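Search this site Search Enter keywords

Sunora Shared Kitchen, Junmont
Floor and Small Items Checklist, with comments
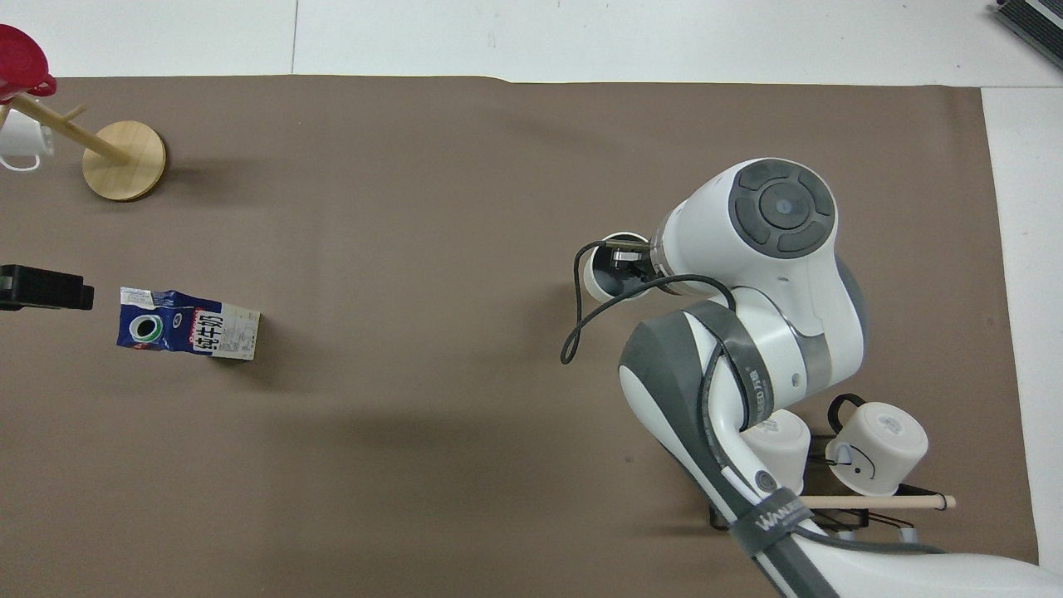 How often does this list get done?
Once in the morning before the first booking and once after the last one. The shelf and rack section is done in the morning only.

Sheet 1726, replaces sheet 1631. Mark each line OK, FIX or N/A. Write comments in the space under the line and keep them short.

FLOOR

1. Tile clean, no grit along the seams. OK
Comment: Seam by the back door still dark after scrubbing. Grout, not dirt.

2. Paper mats flat, no lifted corners. FIX
Comment: Corner nearest the sink lifts. Taped for now. Replace the mat if the tape does not last until May.

3. Nothing left on the floor or on a mat that belongs on a shelf. FIX
Comment: Mug rack and mugs were down on the brown paper mat, one mug lying on its side. Milk carton also on the mat, crushed at one end. Mugs go back to the shelf after washing. See 7 for the carton.

4. Walkway to the exit clear for its full width. OK

MUGS AND RACK

5. Mugs free of chips at the rim and cracks at the handle. Run a dry finger around the rim. OK
Comment: The white one with the line-drawn face has a black handle. Check the handle joint on that one too. Chipped mugs go in the hard waste bin, wrapped in paper.

6. Rack stands level and does not rock when pushed with one hand. FIX
Comment: Rocks a little on tile, fine on the shelf. Rubber feet ordered from Chuang, pack of 16. We need four, keep the rest in the drawer under the kettle.

CARTONS AND WASTE

7. Empty cartons rinsed, flattened and put in the carton bin. FIX
Comment: Milk cartons (纯牛奶, plain milk) still turning up unflattened. If there is milk left in a dented carton, pour it out. Do not put it back in the fridge.

8. Bin lids close fully. OK
Comment: Carton bin was full by noon. Catudstead collects from the side gate, so it has to be out before they come.

LOOSE WOODEN PARTS

9. Dowels and handles smooth, no splinters, ends still rounded. OK
Comment: Sand lightly if rough. Do not oil anything that touches a mug.

FOLLOW-UP

Lines 2, 3, 6 and 7 to be looked at again on the next morning round. If a line is marked FIX on 2 sheets in a row, copy it to the repair list by the office door.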